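Reviews > Home Monitoring > Blood Pressure > Kitent Upper Arm Monitor

Kitent Upper Arm Monitor, tested by Teófilo Zapata

Hypertension is sustained high pressure in the arteries. It usually causes no symptoms, so it is found by measurement, and a home monitor is useful only if its readings can be trusted.

The Kitent is an automatic oscillometric unit with an upper arm cuff. It inflates, senses the pulse during deflation and displays systolic pressure, diastolic pressure and heart rate. Two user profiles are stored separately. It costs $79, with the cuff and batteries included.

Accuracy

I compared it with the aneroid gauge and stethoscope I use at work, alternating devices on the same arm with a rest between readings. Systolic values stayed within 5 mmHg of mine. Diastolic values ran slightly low, and the difference was steady from one session to the next. In a subject with frequent ectopic beats the unit showed its irregular pulse symbol and twice returned an error. The manual covers this poorly.

Cuff

The cuff is semi-rigid and can be closed with one hand. The artery marker is printed in pale gray and is hard to find in low light. Only the standard size is supplied. A cuff that is too small will read high, so measure the arm before ordering. The Drarora monitor comes with a large cuff but has no averaging mode.

Use

Sit for five minutes, back supported, feet flat, arm resting at heart level. Take 2 readings one minute apart and record both. The averaging mode does this without a second button press. It also discards nothing, so a bad first reading pulls the mean.

Memory and power

Readings can be scrolled but not exported. The batteries I put in at the start of June are still good. There is no mains adapter in the box, and the socket is an odd size.

I would buy it for routine monitoring in a person with a regular rhythm. 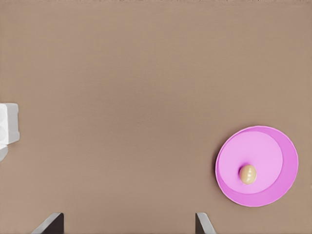

For anyone with atrial fibrillation, I would ask the clinic which device it prefers before spending the money.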